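Mon 20 July

Gripper 2, left finger not returning to full open. Notebook entry for the Nasden hand unit, picking up where the January page on pad wear left off.
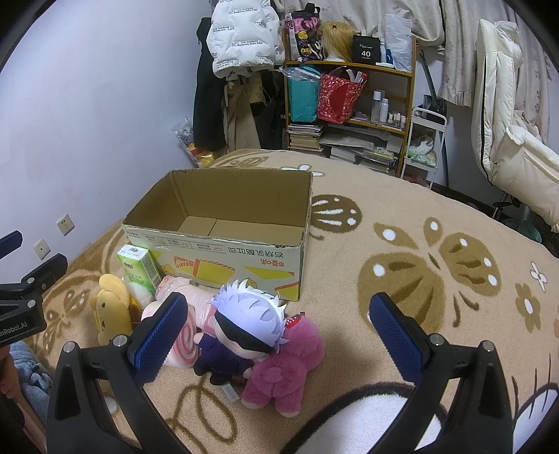 Fault first showed in the soft goods set, episode 118. The operator released the trigger, the right finger went to its stop and the left one hung short of it. The encoder is on the right side only, so the log says full open for the whole release. Nothing was flagged. The session carried on until the operator felt the handle bind and called it.

What the log has:

- Width channel normal up to 118, full stroke both ways, no dropouts.
- From 118 on, width still reads full open on release. Wrong for the left side, and we only know that from the video.
- Trigger force channel climbs over the same stretch. Nobody had an alarm on it.
- Controller error 2106 at the end, which is the generic over-travel code and no help in finding the cause.

Bench strip-down this morning. Took the left finger off at the pad end first, then the link. The pad screw was tight and the pad adhesive sound, so the January failure is ruled out. The pivot pin is fine. The fault is in the linkage behind it: a plug of compressed fibre between the left link and the housing wall, packed hard enough that it had to come out with a pick. Long pile, light coloured. Consistent with plush or blanket, no way to say which item it came from and I don't intend to spend time on it.

Mechanism, as far as I can work it out. The link sweeps past a slot in the housing on each close. Loose pile near the slot gets drawn in on the close and is not pushed out on the open. Each cycle packs it further toward the wall. The right side has the same slot, but it is partly covered by the encoder bracket, and when I opened it there was only a light fuzz in there. The return spring on both sides is the standard part, 400 g at the pad when new. Left spring measured the same as the right once the fibre was out, so it has not been overstretched.

Safety point, and the reason this gets its own page. With the left finger hung up, the operator's natural reaction is to squeeze and let go quickly to free it. When it does free, it goes to the stop with everything the spring has, and there is a pinch gap between the link and the handle guard. No injury reported. The guard on this unit is the old Proka pattern with the short lip. The Stuvlow handles have the longer lip and you can't get a fingertip in. Unit 2 stays off the floor until the guard is changed.

Data. Everything from 118 to the end of that session is marked suspect in the index. The width values can't be repaired from the log. It might be possible to recover left finger position from the video, as both pads are in view at full open, but the Mollah tracker was set up on the assumption that the fingers move together and it splits the difference when they don't. Tried it on one clip. It gave a smooth, believable and wrong curve. Not using it for now.

Temporary fix:

1. Cleaned both links with the pick and dry air. No solvent near the pads.
2. Thin tape over both slots, outside face, trimmed clear of the link.
3. Reassembled, thread lock on the pad screws, torque as per the January page.
4. Cycled 2130 times on the bench jig against a scrap of long pile fabric. Both fingers reached the stop every time. Opened it up afterwards and found a little fuzz at the tape edge, none inside.

The tape will not last. It is already lifting at one corner on the left side where the link passes closest - fine for a bench run, not for a week of sessions. A printed cover with a small return on the inside edge would do it. I have a rough drawing and will put it in the hardware folder once I've checked clearance at full close.

Changes to the session routine, effective now for all units:

- Before each set, open and close five times and look at both fingers at the stop. Do not rely on the width readout.
- If a finger hangs, stop, put the unit down, power off. No squeezing it free.
- Soft goods sets get a slot check at the halfway point as well as the end.
- Trigger force now has a warning threshold in the logger. Set by eye from the 118 trace, so expect some false ones until we have a better number.

Still open: second encoder on the left side. The board has a spare input, but the connector sits under the cable clamp and the clamp would need to move. Also need to look inside the other units. If they all have the same fuzz on the left, the suspect flag may have to go back further than 118.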